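Lokwood is hiring a second water testing technician, starting in June, and we'd love to hear from people who get curious about what comes out of their faucet.

We're a small shop. We test private wells and town supplies, install filters and softeners, and go back later to check that they still do what we said they would. Last year we ran 1,599 samples through the back lab, and the plan for the coming year is bigger (new wells are going in all along the Savau road, and half of them smell like eggs).

## What you'd be doing

- Driving out to homes, farms and a couple of schools to collect samples. Expect mud.
- Running hardness, iron, pH and nitrate tests in the lab and writing up the results in plain words a homeowner can use.
- Swapping cartridges and rinsing resin tanks with Lech Szewczyk, our lead installer.
- Helping out at our tasting counter, where visitors try treated and untreated water side by side. People get really into it! 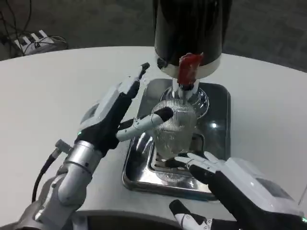
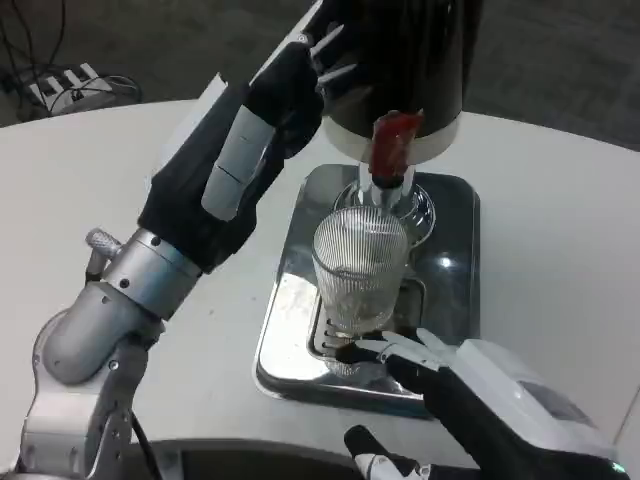
## Who we're looking for

You don't need a chemistry degree. Celina Grabowska, who runs the lab, came to us from a bakery, and she'll train you on every test we do. We do need you to be careful with labels, comfortable talking with strangers in their kitchens, and able to lift a 40 lb bag of salt a few times a day. A clean driving record is a must. Some Spanish or Polish would be a big plus, as plenty of our customers speak one or the other at home.

If you've worked with Tarnenex control valves before, tell us, and you'll be our favorite person by lunchtime.

## Hours and pay

Full time, 8 a.m. to 4:30 p.m., with one early start most weeks for the school samples. Pay is hourly and depends on experience; we'll give you the number on the first call so you can decide if it's worth your time. Paid vacation, health coverage after 2 months, boots and rain gear on us. The van goes home with you if you live within 70 miles of the shop.

## How to apply

Send a short note and a resume to Begoñe Robles at the front office, or drop both off at the Wasilewska Street counter before 4 p.m. Skip the formal cover letter. Tell us what your water is like at home and what you'd want to find out about it. We read everything and we answer everyone, usually inside 2 weeks.

Interviews take an hour, and you'll spend part of it in the lab trying a hardness test yourself. Wear something you don't mind splashing.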